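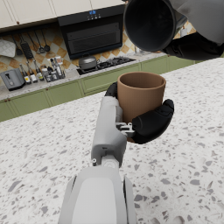

Search the notebook
Go

23 Aug 2023

Batch 508, unscented massage oil for the Condham rooms. Second day on it.

Picking up from the last entry. The base was mixed and left covered overnight on the side bench. This morning it was clear all the way down, no haze and nothing on the bottom of the jug. The version before this one had a faint cloud at the same point, and I blamed the shea fraction. That is out now. The rest of the recipe is unchanged: grapeseed and sweet almond as the body, a little jojoba for the finish, vitamin E to slow it turning.

Grapeseed is from the new Cárdenas drum. It is paler than the last drum and has almost no smell. I compared it with what was left of the old stuff, a dab of each on the back of the hand, and the old one has a slightly green smell that I had stopped noticing. So some of what we were calling the smell of the finished oil was just that. Old drum should go to the scrub mix and not into anything unscented. I have written SCRUB ONLY on the lid.

What Condham asked for, copied here so it is in one place:

- unscented, for clients who react to lavender and for the pregnancy list
- enough glide for the long strokes on the back and legs without going back to the bottle every minute
- must not stop the therapist getting hold of the tissue for the slower work on the shoulders
- must come out of the towels

The second and third pull against each other and always have. A thin oil gives grip early and then it is gone. A heavier one slides nicely through the opening strokes and is still sliding when you want to stop and sink into one spot. The last two entries have my notes on that and I won't repeat them.

Glide test

Did it the usual way, on forearms first, then one full back on the table in the small room. An 80 minute session, which is the longest one on the Condham menu and the one they complain about. Oil warmed in the water bath, bottle dried off before it went to the table.

Forearms: good. It spreads thin without dragging, and a second pass needed no more oil. On dry skin it sank in faster, as expected, and left the skin looking slightly satin. On my own arm it was still there after I had washed up the beakers, but not greasy.

Back: first application lasted through the full set of long strokes and most of the kneading along either side of the spine. Topped up once before the legs and once for the feet. Shoulder work was better than I thought it would be. By the time I got to the upper trapezius the oil had thinned enough to let me hold the edge of the muscle and wait on it. I did have to wipe my thumbs once. With the shea version I was wiping them all the time.

Two complaints from the table, both fair. The oil felt cool going on at the calves, because the bottle had been standing out of the bath by then. And there was a patch at the base of the neck where it ran into the hairline. The first is a handling matter and a bottle sleeve would fix it. The second is me using too much. The pump we are trying gives a bigger shot than the old flip cap, and I pressed it twice out of habit. If these go out with the pump, the card should say one press for the back of the neck.

Hot stone check

Condham also use this oil under basalt, so it has to behave with heat. Stones from the heater, lifted out with the slotted spoon, dried on a towel, oiled lightly and held in the hand before going anywhere near a client. I ran the large flat ones down the calves and the small ones along the forearm.

With heat the oil thins a lot. The stones move easily, almost too easily, and the biggest one slid off the side of the calf when I let go of it to pick up the next. For placed stones (along the back, in the palms) I would not oil the stone at all and would lay them over a folded towel or sheet, as we do now. For moving stones it works. No smell came up off the warm oil. The old drum would have smelled, I am fairly sure, though I have not tested that side by side.

Cleaning the stones afterwards took hot water and the ordinary dish soap and one pass with the brush. No tacky film. That film was the main reason we dropped the castor blend in March, so I checked for it again after the stones had dried and cooled. Still nothing.

Note for whoever sets up the heater next: the thermostat knob is loose on its shaft and can be turned without changing the setting. Go by the thermometer in the water. I have put tape on the knob. It needs a new grub screw and we do not have the size.

Towel test

This is the one that decides it, because Condham pay for laundry by weight and throw towels out when they go yellow or start to smell of old oil.

Cut a Savham hand towel into strips and put a measured amount of oil on each, rubbed in with the heel of the hand. Strips were hung overnight on the rack before washing, which is about as kind as real life gets. A used towel at the rooms sits in a closed bag until pickup.

Strip 1, washed cool with ordinary detergent: oil still there. A dark patch when held to the window, and it beads water.

Strip 2, washed warm with ordinary detergent: much better. Slight patch. Feels clean and smells of nothing.

Strip 3, washed warm after a soak in the degreasing powder: no patch I can find. Slightly stiffer than an untreated strip.

So warm wash is the minimum and the soak is worth doing, at least for the towels that go under the feet and the face cradle covers, which get the worst of it. The almond portion is probably what hangs on in the cool wash. I could swap some of it for fractionated coconut, which washes out easily, but then the glide goes short again and we are back to topping up. I would leave it and put the washing advice on the sheet.

Still to do on towels: a strip washed, dried, oiled again and washed again, several rounds of it. One wash tells you very little about yellowing. Started that this afternoon with the rest of the same towel. The strips are on the rack with string tags. Please do not use them to wipe down the bench.

Weights and bottling

Filled the trial bottles by weight, 190 g in each, on the small scale with the draft cover on. The amber bottles with the long neck fill badly with the wide funnel – it burps and throws oil up the side – so I went over to the narrow one and it was slower but clean. Wiped the threads before capping. A greasy thread is what lets the pump collar work loose in a bag.

One bottle from the case has a chip on the lip. Set aside for bench use.

Labels are the plain white ones, written by hand for now: batch number, contents in full, nut warning. The nut warning is in larger letters than the rest and should stay that way on the printed version. Ultness sent a label proof with it tucked in at the bottom under the address, in the same size as everything else. I have marked that up and sent it back. Sweet almond is the second ingredient by weight and a therapist has to be able to see it with the lights low.

While on that: Condham asked whether we could do a nut-free one. Yes, with sunflower in place of almond, and I have made it before at small scale. It goes off sooner and feels a bit drier at the end. Worth a separate batch and its own page here, not a tweak to this one.

Patch test

Inside of the elbow, a small dab, left uncovered. Nothing so far on me. The other two arms in the workshop are also clear as of this afternoon. I will look again tomorrow before anyone writes down a result. All three of us use oil all day long and are not a very useful sample, so the rooms should still patch test their own clients as they do with anything new.

Where it stands

I am happy with the recipe. Would not change the proportions again before Condham have had it on their own tables. The pump I am less sure of. It is neat and it does not drip, but the shot is too big for face and neck, and the old flip cap never gave us any trouble apart from looking cheap. I will send half the trial bottles with one and half with the other and ask them to say which they reach for.

To do:

- finish the repeat wash strips
- grub screw for the stone heater
- ask Cárdenas whether the next drum will be the same pale pressing, and get it in writing
- corrected label proof from Ultness
- bottle sleeves, or at least a note about keeping the bottle in the bath between applications
- order narrow funnels, we have one and it lives in the wrong drawer
- sealed sample from this batch in the dark cupboard and one on the windowsill, smell both next time the cupboard is opened

Windowsill sample is already out. The cupboard one still needs its cap changed, the one on it is from a scented bottle and I can smell orange on the liner.

Last updated 23 Aug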